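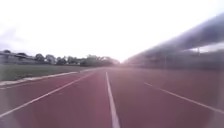 Vol. 41, No. 2

Who pays for the Games we might get?

The regional bid group came through town again in June with a new slide deck and the same promise. If the multi-sport youth games land here, the deck says, the whole thing will pay for itself. I sat through all of it, and I have some doubts.

Start with the name. The bid is now called Grilen, after a consultant was hired to come up with something that "works in every language." Pieter Dijkstra, who chairs the bid group, told the room the name tested very well. He didn't say with whom. When Shona Shearer from the swim club asked what the consultant had charged, she was told the figure would be in the full budget. The full budget comes out after the letter of intent is signed.

That order of events ought to bother more people than it seems to. We are being asked to sign first and read later.

Then there is the athletes' village. The plan calls for housing for 2,000 athletes and coaches at the Pluken site, to be sold off as starter homes when the closing ceremony is over. It sounds good until you look at the floor plans, which Jitendra Dwivedi did. The bedrooms are laid out for shared use, with no kitchens on the upper floors. Somebody will have to put the kitchens in. The deck has a line for "legacy conversion" and the amount next to it is blank.

Mr. Dijkstra's answer was that the developer, Trisix, would carry that cost. Maybe so. I asked if Trisix had agreed to it in writing and was told talks were at a friendly stage. I have had friendly talks with my landlord, too.

Ticket sales are where the numbers get really soft. The bid assumes sold-out sessions in every sport, heats included. The last time this region hosted anything close to that size, the regional junior finals, the best-attended session drew 1,842 people, and that was with free entry and a marching band. I would love to be told why the morning rounds of the team handball will do better at full price.

I don't want to be unfair. Rianne Van Beek, who coaches sprinters and has been stuck with borrowed training hours for years, spoke in favor, and she made the best case of the evening. Her point was that no one around here spends money on sports facilities unless there's a deadline and a TV crew attached. She's probably right about that. But a warm-up hall and some decent lockers don't need an opening ceremony, and if the county can find money for one it could find money for the other.

Wouter Declercq asked the question I had written down and not gotten to: who covers a loss? The draft says "the host partners." Read the footnote and the host partners are the county, the towns, and "affiliated sports bodies." Affiliated sports bodies means us. Our dues went up last year to fix a boiler.

The sponsor page listed a single name, Uçar, with "in discussion" in small type underneath.

The member vote on whether our club signs the letter is at the next general meeting, 7:30 p.m., upstairs room. Copies of the draft are at the front desk. Please read the footnotes, and bring your questions in writing so they go in the minutes.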